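Clukareo issues revised rules for simulated manipulation trials

January 2, 2021

Clukareo has published revision 2 of its good-practice rules for tabletop manipulation trials run in simulation. The text replaces a draft circulated to member labs last year and takes effect in February.

The main change concerns reporting. Labs must now state the random seed, the physics time step and the starting pose of every object for each run. Results given only as an average over runs will no longer be accepted for the shared results table. A task must be repeated at least 26 times before a success rate can be quoted.

A second section covers clutter. Test setups should mix items of different shape and height, and the arm's approach path must be logged along with the final grasp. Contact with any item other than the target counts as a fault, even if the item does not move.

The draft drew some 156 comments, most of them on the fault rule. Vaketstead and Skosovton asked for a tolerance on light contact. The request was declined, but the log format now has a field for contact force.

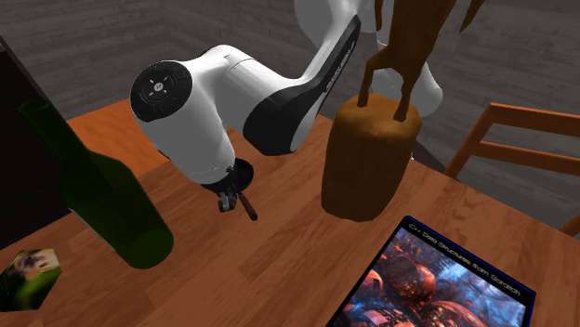

Simulated tabletop with a robot arm, its gripper close to a dark item with a brown handle. A bottle, a figurine and a book share the table.

Labs using the Fernandes log format can convert existing files with a script supplied in annex 13. Older results stay in the table, marked as unrevised.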